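Milau 의안관리 사용 설명서
실햄(Silham) 시의회 사무국용
4장. 의안 등록, 심사 일정, 표결 기록
개정 2019년 3월 / 편집 Vilhjálmur Toft

4.1 시작하기 전에

이 장은 시의회 사무국에서 조례안, 결의안, 동의안을 Milau에 등록하고 본회의 표결 결과를 입력하는 담당자를 위한 것입니다. 프로그램 설치와 계정 발급은 2장, 회기 생성은 3장을 보십시오. 회기가 아직 만들어지지 않았다면 의안을 등록할 수 없습니다.

필요한 권한은 다음과 같습니다.

의안 등록 및 수정: 의안 담당 이상
위원회 회부: 의안 담당 이상
표결 입력: 본회의 담당
표결 확정 및 정정: 사무국장 또는 사무국장이 지정한 대리인

권한이 없는 메뉴는 회색으로 표시되며 눌러도 반응하지 않습니다. 권한이 바뀐 직후에는 로그아웃한 뒤 다시 로그인하십시오.

4.2 새 의안 등록

1. 왼쪽 메뉴에서 [의안]을 누르고 [새 의안]을 선택합니다.

2. 의안 종류를 고릅니다. 종류는 저장한 뒤에는 바꿀 수 없습니다. 잘못 골랐다면 4.8의 방법으로 철회하고 새로 등록하십시오.

3. 의안명을 입력합니다. 띄어쓰기를 포함하여 80자까지 입력할 수 있습니다. 일부개정조례안은 원래 조례의 이름을 줄이지 말고 전부 적습니다. 이름이 80자를 넘으면 [긴 이름] 칸에 전체를 적고, 의안명 칸에는 의장이 승인한 약칭을 적습니다.

4. 발의자를 지정합니다. 의원 발의인 경우 대표 발의자를 먼저 선택하고 [공동 발의 추가]를 누릅니다. 시장 제출 의안은 [제출자]에서 '시장'을 선택하고 담당 부서를 함께 적습니다.

5. 의안 원문을 첨부합니다. 첨부할 수 있는 형식은 PDF와 ODT입니다. 스캔한 문서는 글자 인식을 마친 PDF만 받습니다.

6. 신구조문대비표가 있는 경우 [대비표] 칸에 따로 첨부합니다. 원문 뒤에 붙여 하나의 파일로 올리면 시민 열람 화면에 대비표가 나타나지 않습니다.

7. [임시 저장]을 누릅니다. 의안번호는 이 단계에서 부여되지 않습니다.

8. 내용을 확인하고 [접수]를 누릅니다. 의안번호가 부여되고 접수 시각이 기록됩니다.

주의: 접수 시각은 서버 시각을 따르며 수정할 수 없습니다. 서면으로 먼저 받은 의안은 [서면 접수] 칸에 접수대장의 날짜와 시각을 적어 두십시오. 회의규칙상 제출 기한을 따질 때에는 서면 접수 시각이 우선합니다.

참고: 더리드사이드(Dridside) 지구처럼 특정 지역에만 적용되는 조례안은 [적용 지역]에서 해당 지구를 선택해야 합니다. 비워 두면 시 전역에 적용되는 의안으로 공개됩니다.

4.3 위원회 회부

1. 의안 목록에서 회부할 의안을 엽니다.

2. [회부]를 누르고 소관 위원회를 선택합니다.

3. 다른 위원회의 의견이 필요하면 [관련 위원회]에 추가합니다. 관련 위원회는 의견서만 낼 수 있고 표결 칸은 열리지 않습니다.

4. 심사 기한을 입력합니다. 입력하지 않으면 회부일부터 28일이 자동으로 들어갑니다.

5. [회부 확정]을 누릅니다. 위원장과 해당 위원회 직원에게 알림 메일이 발송됩니다.

심사 기한을 늘리려면 위원회가 의결한 연장 요청서를 첨부해야 합니다. 첨부 없이 날짜만 바꾸면 저장할 때 오류 M-14가 나타납니다.

소관이 둘로 나뉘는 의안이 종종 있습니다. 상점 영업시간 조례안은 경제위원회 소관이지만 소음 규정이 들어 있으면 환경위원회도 관련됩니다. 이런 경우 의장의 결정서를 받은 뒤에 회부하십시오. 먼저 회부하고 나중에 소관을 옮기면 이전 기록이 모두 '이송' 항목으로 남아 목록이 길어집니다.

4.4 목록의 상태 표시

의안 목록 맨 앞 칸에는 작은 네모 표시가 있습니다. 색의 뜻은 다음과 같습니다.

흰색: 임시 저장
노란색: 접수되었으나 회부되지 않음
파란색: 위원회 심사 중
초록색: 본회의 상정이 확정되어 잠김
검은색: 종결(가결, 부결, 폐기, 철회)

색을 구별하기 어려운 사용자는 [환경 설정]에서 [상태를 글자로 표시]를 켜십시오. 인쇄물에는 이 설정과 관계없이 항상 글자로 나옵니다.

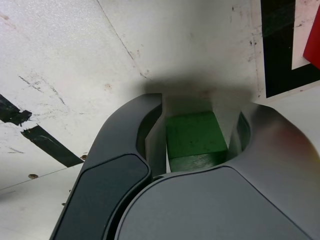 본회의 상정이 확정된 의안은 의사일정에서 해제하기 전까지 내용을 고칠 수 없습니다. 의안명, 발의자, 첨부 파일이 모두 잠기며 사무국장 계정으로도 수정되지 않습니다. 두 손가락 사이에 잡힌 큐브는 초록색이고, 목록의 네모도 이때 초록색입니다. 오탈자를 발견했더라도 본문을 고치지 말고 [정오표]에 따로 적어 의장의 확인을 받으십시오. 정오표는 회의자료 맨 뒤에 자동으로 붙습니다.

잠금을 해제하려면 다음 순서를 따릅니다.

1. [의사일정]에서 해당 회의를 엽니다.

2. 의안 오른쪽의 [일정에서 제외]를 누릅니다.

3. 사유를 고릅니다. '기타'를 고른 경우에는 설명을 적어야 합니다.

4. 의장 결재를 받습니다. 결재가 끝나면 표시가 파란색으로 돌아갑니다.

주의: 회의가 개의된 뒤에는 이 방법을 쓸 수 없습니다. 개의 후의 의안 철회는 본회의 동의가 필요하며, 4.8을 따릅니다.

4.5 시민 의견 접수 기간 설정

의안을 회부하면 시민 의견란이 함께 열립니다. 기간은 따로 지정해야 합니다.

1. 의안 화면에서 [시민 의견] 탭을 엽니다.

2. 시작일과 종료일을 입력합니다. 종료일은 심사 기한보다 늦을 수 없습니다.

3. 의견을 실명으로 받을지 정합니다. 실햄 시의회는 실명 접수를 기본값으로 쓰며, 공개 화면에는 성만 나옵니다.

4. [열기]를 누릅니다.

우편이나 방문으로 받은 의견은 담당자가 [대신 입력]으로 등록합니다. 원본은 스캔해서 첨부하되 주소와 전화번호는 가린 뒤 올립니다. 같은 문구의 의견이 여러 사람 이름으로 들어와도 합치지 말고 각각 등록하십시오. 보고서에서는 [같은 문구 묶기]를 선택하면 한 줄로 볼 수 있습니다.

기간이 끝난 뒤 도착한 의견은 [기한 후] 항목에 들어갑니다. 이 항목은 위원에게는 보이지만 집계에는 포함되지 않습니다.

4.6 본회의 표결 입력

전자 표결기가 연결된 회의장에서는 결과가 자동으로 들어옵니다. 표결기 연결에는 Hauksdóttir 연동 모듈이 필요하며, 설치 방법은 부록 B에 있습니다. 거수나 기립으로 표결한 경우에는 직접 입력합니다.

자동 입력

1. 개의 전에 [회의 진행] 화면을 열고 오른쪽 위의 연결 표시가 '연결됨'인지 확인합니다.

2. 의장이 표결을 선포하면 [표결 시작]을 누릅니다. 표결 시간은 60초로 설정되어 있습니다.

3. 의장이 종료를 선포하면 [표결 종료]를 누릅니다. 60초가 지나도 화면은 저절로 닫히지 않으므로 반드시 눌러야 합니다.

4. 찬성, 반대, 기권, 불참의 합이 재적 의원 수와 같은지 확인합니다.

5. [임시 결과 저장]을 누릅니다.

직접 입력

1. [표결 방식]에서 '거수', '기립' 또는 '호명'을 선택합니다.

2. 호명 표결이면 의원별로 표시합니다. 거수와 기립은 합계만 입력합니다.

3. 정족수와 가결 요건을 확인합니다. 일반 의안은 '출석 과반'이 기본값입니다. 재의 요구된 조례안은 '출석 3분의 2'로 바꾸어야 합니다.

4. [임시 결과 저장]을 누릅니다.

주의: 가결 요건은 의안 종류에 따라 자동으로 바뀌지 않습니다. 재의 의안을 '출석 과반'으로 둔 채 저장하면 프로그램은 잘못된 결과를 '가결'로 표시할 수 있습니다.

수정안이 있는 경우에는 수정안을 먼저 표결합니다. [수정안]을 누르면 원안 위에 새 줄이 생깁니다. 수정안이 가결되면 원안 줄은 '표결하지 않음'으로 바뀌고, 부결되면 원안의 [표결 시작] 단추가 켜집니다.

4.7 결과 확정과 공개

1. 산회 후 [결과 확정]을 엽니다.

2. 임시 결과와 회의장 기록지를 한 건씩 대조합니다.

3. 이상이 없으면 사무국장 계정으로 [확정]을 누릅니다.

4. 공개 시각을 선택합니다. '즉시'를 선택하면 시민 열람 화면에 바로 나타납니다.

확정한 결과를 고쳐야 할 때에는 [정정 요청]을 사용합니다. 정정 전의 값은 지워지지 않고 정정 이력에 남으며, 시민 열람 화면에도 '정정됨'이라는 글자가 붙습니다.

가결된 조례안은 [이송] 단추를 눌러 시장에게 보냅니다. 이송일과 공포 기한은 [이송 현황]에서 볼 수 있습니다. 공포 기한이 지나도록 공포일이 입력되지 않은 조례안은 목록 맨 위로 올라옵니다.

4.8 의안의 철회

접수 전(흰색)의 의안은 [삭제]로 지울 수 있습니다. 접수한 뒤에는 삭제할 수 없고 철회만 가능합니다.

1. 대표 발의자가 서명한 철회서를 첨부합니다. 공동 발의자가 있으면 전원의 서명이 필요합니다.

2. [철회]를 누르고 철회일을 입력합니다.

3. 이미 본회의에 상정된 의안은 [본회의 동의] 칸에 동의 표결 결과를 입력합니다.

철회된 의안의 번호는 다시 쓰이지 않습니다. 같은 내용으로 다시 발의하면 새 번호가 부여되며, [이전 의안]에 철회된 번호를 적어 연결할 수 있습니다.

4.9 자주 나타나는 오류

M-14 심사 기한 연장 근거 없음
연장 요청서를 첨부한 뒤 다시 저장하십시오.

M-21 합계 불일치
입력한 표의 합이 재적 의원 수와 다릅니다. 회기 중 사직하거나 보궐로 선출된 의원이 있으면 3장의 의원 명부부터 고칩니다.

M-33 첨부 파일 초과
첨부 파일의 합은 70MB를 넘을 수 없습니다. 도면은 별도 자료실에 올리고 링크를 적으십시오.

M-40 표결기 연결 끊김
[표결 종료]를 누르지 말고 [다시 연결]을 누릅니다. 다시 연결되지 않으면 의장에게 알리고 호명 표결로 전환합니다. 끊기기 전까지 들어온 표는 [미완료 표결]에 보관되지만 결과로 쓸 수 없습니다.

위의 방법으로 해결되지 않으면 오류 번호와 의안번호를 적어 사무국 전산 담당에게 전달하십시오. 회의 중의 장애는 내선 전화로 먼저 알리고 서면은 산회 후에 제출합니다.

의사일정 작성과 회의자료 인쇄는 5장에서 이어집니다.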